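Workshops and Short Talks — Speaker Notes
July — posted by the Flesora home manipulation group

Talk title: Which frame should a two-handed policy see first? Results on cloth from hand-held gripper recordings

Slot is 19 minutes plus questions. Notes are for me, slides are uploaded separately. Skip anything marked (cut) if the session is running late.

Slide 1. Title. Say the name of the group, say the work was done with two hand-held grippers and no robot in the homes. Go straight on.

Slide 2. Collection view. Leave this one up while introducing the problem.

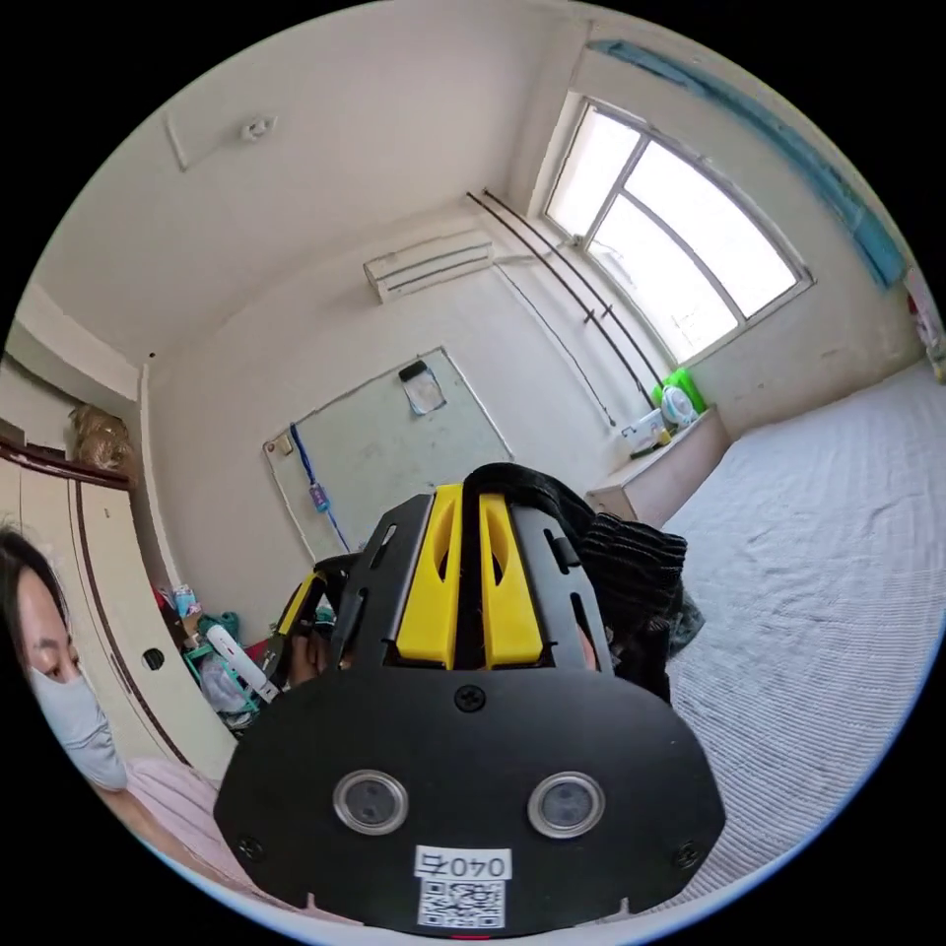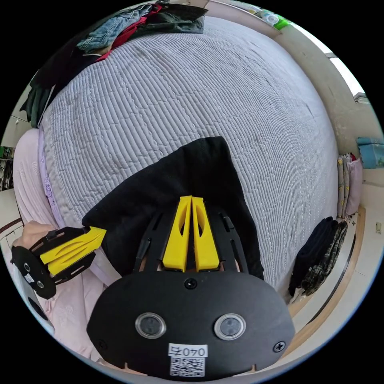

Views from the camera on one gripper, with the second gripper at left. Same room.

Point at the yellow fingers. The policy learns from views like these, and the fingers are in them all the time. Then point at the other gripper. It comes into view from the side, and how much of it is visible depends on where the person is holding both hands. That is the subject of the talk.

Slide 3. The question. When we train on cloth tasks with two grippers, each gripper gives us its own camera stream and its own motion track. We can express the motion three ways. One, each gripper relative to its own last pose. Two, both grippers relative to a shared room frame. Three, each gripper relative to its own last pose, plus the pose of the other gripper as an extra input. Most people in this room use the first or the second. We compare all three on the same recordings.

Slide 4. Data. We call the set Draso. 225 recordings of cloth handling on beds, all made with two grippers. Tasks are picking up a garment, spreading it flat, and making one fold. Garments vary and so do the bedspreads. We did not clear rooms before recording. The person collecting moved other clothes only if they were in the way of the hands.

Mention that we held out 40 recordings from rooms the model never saw. The rest went to training. Say this slowly, I got asked about it twice at the practice talk.

Slide 5. Model. Keep it short. The network is called Monti, it is a standard diffusion policy with one image encoder shared by both cameras. Nothing new in the architecture. Same training length, same learning rate, same image size for all three versions. The only thing that changes is how the motion is written down and whether the other gripper's pose is given.

Slide 6 (cut). Calibration. Clock offset between the two grippers is estimated at the start of each recording by tapping the devices together. If somebody asks, the tapping part is trimmed before training.

Slide 7. Offline result. The room frame version fits the training data well and does poorly on the held-out rooms. We expected some drop and got a larger one. The relative version without the other pose does better. The version with the other pose does best, and the gap is widest on folding, where the hands have to keep the cloth tight between them.

Read the axis labels out loud. The left plot is position error and the right plot is error in the distance between the two grippers. The right plot is the important one. With the first version each hand is fine taken alone and the distance between them drifts. On a garment that means it either sags or gets pulled.

Slide 8. Robot result. We ran the policies on a two-arm setup in our own lab with the same fingers mounted on the arms. Ordering of the three versions was the same as offline. Picking up was nearly the same for all three — one hand does most of the work there, so this makes sense. Spreading was in between. Folding separated them clearly.

Play the video once. It has no sound. The failure in the middle is the relative version without the other pose: the right arm finishes its part of the fold early and lets go.

Slide 9. Can the camera replace the pose input? This was the first thing our reviewers asked. If the other gripper shows up in the image, the network could in principle work out where it is. So we split the held-out recordings by how much of the second gripper was visible. Where it was well in view, the extra pose input helped a little. Where it was mostly out of view it helped a lot. So the image carries part of this information and the network does use it.

Slide 10. What did not work. Two things. Adding the other camera's image to each hand's input made training slower and gave no gain we could measure. Predicting one joint motion for both hands and splitting it afterwards was worse on picking up, and we do not have a good explanation. I would like to hear from anyone who has tried it.

Slide 11. Limits. One type of gripper. Garments only, no bedding, no towels bigger than the person can spread with two hands. All surfaces were beds, which are soft and let the fingers press in a little under the cloth. A hard table is a different contact problem and I make no claim there. Dark cloth is still the hardest for picking up, because edges and folds are hard to find in the image. The pose input does nothing for that.

Slide 12. Next. We are moving the same comparison to Olance, our set for hanging clothes, where the hands are farther apart and the second gripper is out of view more of the time. Recording has started, training has not.

Slide 13. Thanks and links. Leave the links up during questions.

Backup slides: per-garment table, training settings, the visibility split in full. If asked about pose drift in the trackers, go to backup slide 2.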